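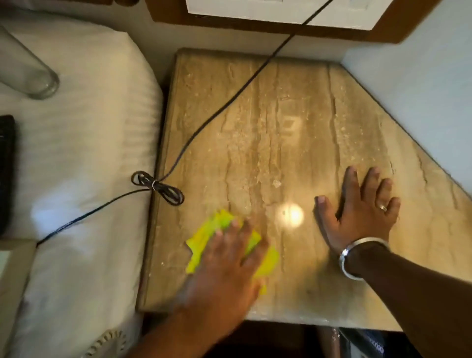 首页 教程 硬件 标注工具 数据格式 下载 联系

擦拭类任务的示教数据采集:从人手演示到遥操作

本文说明如何为“擦拭床头柜台面”这一任务采集示教数据。流程分两段:先由操作者戴头部相机,用自己的双手完成任务,得到第一人称演示;再用主从臂遥操作,在同类台面上补采带关节角和力矩的数据。两段数据格式不同,用途也不同,采集时要分开管理。

文中的遥操作部分以 Tavisik 双臂主从平台为例,录制端软件为 Helmont。使用其他平台时,话题名和按键需要自行替换,步骤顺序不变。

一、任务定义

任务名写成动词加对象,不写效果。“擦拭台面”可以,“把台面擦干净”不可以。干净与否在图像里常常判断不了,标注员之间的一致性也很差。本任务的完成条件定义为:布的接触区域覆盖台面可达部分一遍,双手离开台面,布留在手中或放回起始位置。

任务开始条件同样要写清楚。建议如下:

双手均在画面内,且未接触台面。
布已在左手或右手中,或放在台面上可见的位置。
台面四边至少有三边可见。

抓布这一动作单独作为一个子任务录制。软布的抓取失败率高,如果和擦拭混在同一条轨迹里,后期筛选时会把大量可用的擦拭段一起丢掉。

二、场地与物品

2.1 台面

第一批数据用石材台面。天然纹理对视觉策略是干扰项,洞石类材料尤其如此:纹路和孔洞的颜色接近碎屑,模型容易把浅色斑点当成待清除的目标。这类台面不要回避,但应与纯色台面按比例混采。

抛光台面会反射顶灯。反光点随头部移动而移动,和台面上的固定纹理不同步。处理办法有两种,一是关掉正上方的灯改用侧光,二是保留反光并在元数据里标记 specular=1。我们采用第二种。实际住宅里的灯不会为机器人调整,测试时反光一定会出现。曝光要锁定,否则手臂进出画面时自动曝光会让反光区域忽大忽小。

2.2 布

选与台面颜色差别大的布。黄绿色超细纤维布在米色、灰色和深木色台面上都容易分割,可作为默认选项。白布在浅色石材上的掩膜误差明显偏大,不用于第一批数据。

布的初始形态分为平铺、对折和揉皱,写入 cloth_state 字段。操作中布会起皱,不需要中途整理,除非布的一角已经脱离手掌控制范围。

2.3 线缆与杂物

床头柜上常有充电线、台灯线、杯子。第一批数据允许保留线缆,但必须满足以下条件:

线缆另一端不连接通电设备。
多余长度已扎好,线圈不会在擦拭时散开。
线缆在台面上的走向在录制前拍一张静态参考图。

线缆处的操作策略需要提前约定。可选策略有三种:绕开、从线下方穿过、先移开再擦。同一批次只用一种,策略名写入 cable_policy。若同一批次混用,行为克隆得到的动作会落在几种策略的平均位置上,末端往往直接压着线拖过去。

床面或相邻平面上的物品不属于任务对象,可以保留,录制过程中不得触碰。玻璃制品应放在双手活动范围之外。

三、头戴相机设置

相机固定在额前,光轴下倾。倾角以操作者自然低头时台面位于画面中部为准,不以水平仪读数为准。固定后做一次检查:操作者双手摊平放在台面远端,再收回到近端,两个位置的手腕都应完整可见。

需要确认的参数:

曝光:手动锁定。
白平衡:手动锁定。
对焦:固定,焦点放在台面中心。
防抖:关闭。电子防抖会裁切画面并改变等效外参,手部位姿重建会出错。
时间戳:取自相机硬件时钟,不使用文件写入时间。

首饰问题单独说明。戒指和手镯对多数手部关键点模型影响不大,但宽手镯会遮住腕关节,使腕部关键点沿前臂方向漂移。金属表面的高光也会造成个别帧跳变。不强制摘除,佩戴情况写入 wearables 字段,同一操作者在同一批次内保持一致。手镯与石材碰撞会产生冲击声,如果采集音频用于接触检测,则必须摘除。

四、人手演示的动作要求

4.1 双手分工

一只手持布擦拭,称为主动手;另一只手按在台面上或扶住柜沿,称为支撑手。支撑手看似没有参与任务,实际提供了身体稳定,也限定了主动手的可达区域。标注时不要把支撑手标为 idle,应标为 support。

支撑手的姿势要求五指自然张开、掌心向下。握拳或只用指尖支撑时,手部模型给出的掌面法向不稳定。支撑手所在区域擦不到,需要换位后补擦。换位时先停主动手,再移支撑手,间隔不少于半秒,便于切分。

4.2 持布方式

手掌压平,手指张开盖住布面。不要攥布。攥布时接触面由布团形状决定,从图像里无法还原,映射到夹爪或灵巧手上也没有对应动作。

4.3 轨迹

推荐往复直线,相邻两道重叠三分之一左右。画圈也可以接受,但不能与直线混在一条轨迹里。方向与台面纹理走向无关,以柜体长边为参考。

速度保持平稳。演示者 Urho Tuominen 的首批数据速度过快,布的边缘运动模糊严重,掩膜跟踪在折返处丢失,整批重采。重采时使用节拍器,设为每分钟 80 拍,每拍走完一个单程。这一速度比日常擦拭慢,操作者需要先练习几遍再正式录制。

4.4 头部

录制期间头部尽量不转动。允许小幅平移。需要查看台面边缘时,先停手,看完再继续。手和头同时大幅运动的片段,位姿重建误差会叠加,一般直接剔除。

五、遥操作补采

人手演示没有力的信息。擦拭任务对法向力敏感,力太小布会飘,力太大布会卡住或推走台面上的物品。因此每种台面都要补采遥操作数据。

步骤:

1. 从臂归零,主臂归零,确认两侧关节角偏差在允许范围内。
2. 在 Helmont 中新建会话,选择与人手演示相同的任务名和台面编号。
3. 腕部力传感器去皮。去皮时夹爪已夹布,末端悬空,姿态与擦拭姿态一致。
4. 打开力反馈,增益从低档开始。
5. 踩下脚踏开始录制,从臂下降至接触。
6. 接触后保持一秒不动,作为接触段标记。
7. 按第四节的轨迹要求擦拭。
8. 抬起,离开台面后松开脚踏。

第 3 步最容易遗漏。换布之后也要重新去皮,湿布和干布重量不同。

力反馈增益过高时,主臂在接触瞬间会振荡,操作者会本能地向上提,轨迹里出现一串脱离和再接触。出现这种情况时降低增益重录,不要靠后期滤波修补。

双臂平台上,支撑臂可以不接触台面。机器人底座固定,不需要支撑,但支撑臂应停在与人手演示相近的位置,保持两类数据在视觉上的遮挡关系一致。支撑臂末端与台面留出间隙,防止示教时下压。

六、切分与标注

每条轨迹切为以下阶段:接近、接触、擦拭、换位、离开。换位可以出现多次,也可以没有。切分点取动作变化后的第一帧,不取中间帧。

文字描述使用现在时,一句一个动作,只写看得见的内容。例如“左手压住布向前推”“右手掌心向下放在台面上”。不写意图,不写“仔细地”“轻轻地”一类副词。

左右手按操作者本人的左右标注。第一人称视角下画面左右与身体左右通常一致,但双臂交叉时不一致,此时以前臂进入画面的位置追溯。

碎屑是否标注,取决于下游任务。如果只训练覆盖式擦拭,不标。如果训练目标导向的清除动作,则需逐帧标点,且必须与石材自带的浅色斑点区分。区分方法是看录制前的静态参考图和结束后的静态参考图,位置不变且形状不变的按纹理处理。

七、质量检查

一个批次为 100 条轨迹。检查顺序如下:

先查同步。相机与力传感器的时间偏移用接触段对齐,偏移超过一帧的轨迹退回。
再查可见性。主动手在擦拭阶段连续不可见超过半秒的,退回。
再查策略一致性。cable_policy 与实际动作不符的,修改字段后单独成批,不混入原批次。
最后抽查文字描述。抽查由未参与录制的人完成,目前由 Santeri Keskinen 负责。

退回的轨迹不删除,移入 rejected 目录并写明原因代码。部分轨迹可以用于训练失败检测。

八、常见问题

手部关键点左右互换
多发生在双手靠近时。增大双手间距,或在跟踪器里启用时序约束。已录数据可以按前臂入画方向批量修正。

布的掩膜包含手指
手指张开、指缝间露出布时容易出现。先分割手,再从布的掩膜中减去,顺序不能反。

台面平面拟合不准
抛光面会让深度相机在反光处读到虚像深度,数值偏大。拟合时剔除高亮像素,只用四周的点。反光区域较大时改用标定板离线标定台面高度。

线缆在深度图中消失
细黑线低于多数深度相机的分辨能力,属于正常现象。线缆位置以彩色图为准,不要依赖点云避障。

从臂在柜沿处停住
检查工作空间边界。默认边界按桌面设置,床头柜较低,前臂可能先触到限位。修改边界后需要重新归零。

遥操作数据与人手演示合并训练后,末端高度偏高
通常是人手演示中的手掌厚度没有补偿。重定向时取掌面接触点,不取腕关节点。

九、目录结构

session/
 meta.json
 ref_before.png
 ref_after.png
 head_cam/
 wrist_ft/ (仅遥操作)
 joints/ (仅遥操作)
 segments.csv
 captions.csv

meta.json 中的必填字段:task、surface_id、cloth_state、cable_policy、specular、wearables、operator_id、mode。mode 取值为 human 或 teleop。operator_id 使用编号,不写姓名。

surface_id 在同一处住宅内唯一即可,合并不同地点的数据时由脚本加地点前缀。六月之前采集的旧会话没有 cable_policy 字段,导入时按 unknown 处理,不参与策略一致性检查。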